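Session 4: The actor's publicity page, and how much of it to believe

Bring your marked-up copy of the Chaudhry handout. If you missed last week, get the notes from Usman Mengal before you start on the exercise at the end.

## 1. What we're looking at

Nearly every working actor has a page somewhere: a headshot, a list of credits, a showreel, and a block of praise from people who have hired them. This session is about the praise. You'll be writing it, asking for it, or reading it from the casting side, and most of it tells you very little.

I'm not saying the people quoted are lying. Most of them liked the actor and wrote a nice line when asked. But consider how the line came to exist. The actor (or the agent, or a parent) wrote to a director after the shoot and asked for a few words. The director, between two other jobs, typed something kind. If it was lukewarm, it didn't go up. So every quote you read has been through a filter, and you can't see what the filter threw out.

## 2. Words that do no work

Take these from the Chaudhry handout:

- "A joy to work with"
- "Wise beyond her years"
- "A star in the making"
- "Brings so much to every role"
- "Total professional"

Try swapping the actor's name for anyone else's in the room. Does the sentence still hold up? Then a casting director learns nothing from it. "Total professional" is the worst of the lot. It might mean she learned her lines. It might mean he turned up. Those are the conditions of being paid.

"Depth" and "range" need a closer look. Range is a claim about several performances, and a director who worked with someone for two days on one part hasn't seen several performances. When a short-film director praises an actor's range, I want to know what they watched.

## 3. Words that do some work

Compare:

> "We lost our location at noon and had to restage the hospital argument in a parking lot. He had the new blocking after one walk-through and matched his earlier takes, so the scene cut together."

Plain, a bit long, no adjectives worth mentioning. But it tells you what happened and what the actor did about it. It could also be checked, at least in theory. An editor could say, "No, it didn't cut together." Nobody can check "luminous."

What tends to help:

- a named production that you can find and watch
- a particular day, scene or problem
- something the person giving the quote was in a position to see
- a repeat hire (a director who cast the same actor twice has said more than any paragraph could)

On that last point, be careful. A repeat hire can also mean they're friends, or that the actor works for free. I still rate it above praise.

## 4. Who is speaking

Look at the credit after the dash. "Director" covers a lot of ground. Director of what? Was it finished? "Forthcoming" is a word I've learned to read slowly. Plenty of features are forthcoming for years. The Mundau page we read in class describes a thriller called *Parnness* as forthcoming in three separate places, with three different tenses, and the film has no distributor listed anywhere on its own site.

Does that make the actor any worse? Of course it doesn't. An actor can do good work in a film that never comes out, and usually has no say in the matter. But the quote is being lent weight by a film you can't see, and you should take some of that weight back off.

Same goes for teachers. A drama teacher has seen the student for years and probably knows them better than any director. A teacher also has a school to promote. Both are true.

## 5. Awards and laurels

Short section, we'll do more in April. Some festivals charge to enter, accept most of what they get, and hand out laurels in dozens of categories. Others are hard to get into. The little leaf graphics look identical. Before you list one, or believe one, look up how many films were in the category. "Best Supporting Actress" out of 4 entries is a nice evening and not much more.

"Official selection" means the film got in. It says nothing at all about the person in the kitchen scene.

## 6. The showreel test

My advice is still to read the quotes last. Watch the reel first, with the quotes covered, and write down what you think the actor can do. Then uncover the praise and see whether any of it matches. In my experience it rarely changes a casting decision in either direction, which makes you wonder why so much page is given over to it.

Two cautions. Reels are edited, so a weak actor with a clever editor gets a boost. And you're being asked to judge on 5 or 6 clips, each cut away before anything can go wrong. Self-tapes are duller and more honest. Ask for one.

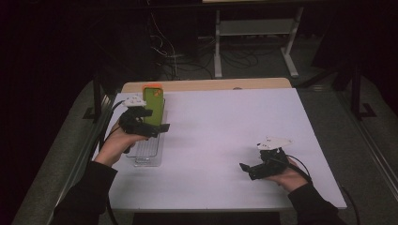
Parveen Marwat thinks I'm too hard on all this. Her argument, made at some length after the last session, is that young actors have nothing else to put up: no long credits, no reviews, an agent who answers one email in three. A kind sentence from a director gets them past the first look, and past the first look is all they need. She also says casting people know perfectly well the quotes are padding and read them only for the names.

I'll give her the second part. If the names are what count, though, then list the names and drop the sentences. I haven't yet seen a page that was brave enough to do it. As for the first look, we went through the Prenex open-call pages together and neither of us could remember a single quote by the end. We both remembered the reels.

## Exercise

1. Find a performer's page that carries at least 4 testimonials. Avoid anyone you know.
2. Underline every word that would survive a change of name.
3. For each quote, write down what the speaker could have seen for themselves, and for how long.
4. Rewrite the weakest one as a question you'd put to the director on the phone.
5. Write a testimonial for your scene partner, no adjectives. One incident, 60 words at most.

Hand in 2, 3 and 5 on paper. Keep 4 for class, where we'll try the calls in pairs, with the director free to be evasive.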